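Speaker notes, Elikem Odoi
Collecting folding examples in people's homes
Sotomayor Hall, 2019-05-27, second session after lunch

Slide 1. Title

Say name, say Lullmont, say that I run collection and don't train the models. Questions about the network go to the training group, who have the session after mine. Ask the room who has collected their own data. If it's most of them, skip slide 3.

Slide 2. What we wanted

We wanted a policy that can take a piece of dark clothing off a bed or a table and fold it into a bundle that stays folded. Any bed, any table. The first model was trained on one table in our lab under one lamp. It did well on that table. We moved it to the table next to it and it reached for the seam in the tabletop.

So the job was to get more places, and to get them with ordinary stuff lying around. We stopped clearing surfaces before recording. Bags, snack packets, whatever is by the bed, it stays. If the person who lives there would leave it there, we leave it there.

Slide 3. Why hand-held

(Skip if the room knows this.)

One gripper in each hand, camera on the gripper, person does the task. The recording has the fingers in it the same way the arm's camera would later. Carrying two grippers up a flight of stairs is a lot easier than carrying an arm. Setup is short enough that a collector can do it alone.

What we lose: people are better than the arm at almost everything. They twist their wrists in ways the arm can't reach, and they feel the cloth through the handle. We throw out any example where the wrist goes past what the arm can do. Early on that was a painful share of what we had.

Slide 4. The first batch

903 examples came back in the first batch. We reviewed every one by hand. 400 were usable. Leave the number up for a moment, people will want to write it down.

Reasons for rejection, most common first:

Started with the cloth already in the fingers.
Lost tracking, usually when both grippers faced a plain wall.
Collector put a gripper down and used bare hands for the hard part.
Wrong garment label.

The third one is the one to talk about. We had told people "fold it neatly." So they folded it neatly, and if the gripper made a mess of a corner they fixed it with their fingers. We changed the sheet to say that a bad fold done with the grippers is fine and that the recording should keep running while they fix it with the grippers. After that we got recoveries, and the recoveries turned out to be what the training group asked for most.

Slide 5. Instructions to collectors

Read these out, they are short.

Start with both grippers open and away from the cloth.
Don't talk yourself through it. Just do it at the speed you'd normally do it.
If you drop it, pick it up and go on.
End with the grippers open and away from the cloth again.
Change something between examples: turn the garment, move it along the bed, sit somewhere else.

The old sheet ran to 4 pages. This one fits on a card that goes in the case with the grippers. Collectors lost the pages and kept the card.

Slide 6. Black clothes

Dark cloth is hard. The camera sets its exposure for the bed and the wall, and the garment goes to one flat dark shape. On a black shirt you can lose the line between the top layer and the one under it. A person can feel where the edge is. The model only has the picture.

We tried a light on the gripper. It helped with black cotton and made everything shiny worse, so we took it off again. What worked was plain: fix the exposure a bit brighter before the start, let the wall wash out, and collect more dark garments than you think you need. We asked for 200 dark examples on top of the regular set and we should have asked for more.

Patterned bedding goes here too. Stripes and quilting are good for tracking and bad for finding the edge of the garment if the garment is striped as well. Dark on stripes is a decent case. Stripes on stripes we still don't do well. Say so before someone asks.

Slide 7. Two grippers, two cameras

Each hand sees part of what the other is doing. Sometimes the second gripper is well inside the view and sometimes only its tip shows at the side. We used to mark it as a problem when the other hand drifted into view. We don't now. The arms will see each other too when they run.

What does matter is that the two recordings line up in time. Britix, who built our second round of grippers, put a shared clock in the handles. Before that we had people tap the fingers together at the start and matched the taps by eye. It was slow, and people forgot.

Slide 8. Review

Everything goes through Metadura, our review tool. The reviewer sees both views side by side and marks start, grasp, fold, release. One reviewer per example, with a second for anything marked unsure.

Two things I'd do differently. First, let collectors see their own rejected examples. We didn't do this until May and the reject rate dropped right away. Second, review the same day. A collector who hears on Friday about a mistake made on Monday has already made it all week.

Slide 9. Homes

People let us into their bedrooms. Collectors ask before recording in a room, and faces and papers get blurred before review. If someone wants their recordings deleted, we delete them, and the model that used them gets retrained on the next cycle. Budget for that. We hadn't.

Pay by the hour. We paid per example for a short while and got fast, lazy, identical folds from people who had been careful before.

Slide 10. What still fails

Long sleeves. Anything with a hood. Thick bundles, where the jaws have to open almost all the way and the pads slide off the fold. Soft mattresses that sink when the fingers press down. For the last one we started asking collectors to press lower than feels natural, and the newer examples are better for it.

Leave this last slide up during questions.
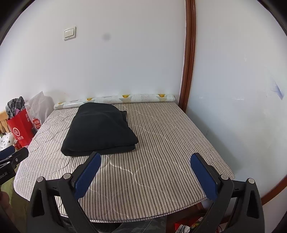 If the question is about cost, give the hours per usable example and stop there. If it's about releasing the data, the answer is that we're still asking the households, one at a time. Spare instruction cards are in the case by the lectern, people can take one.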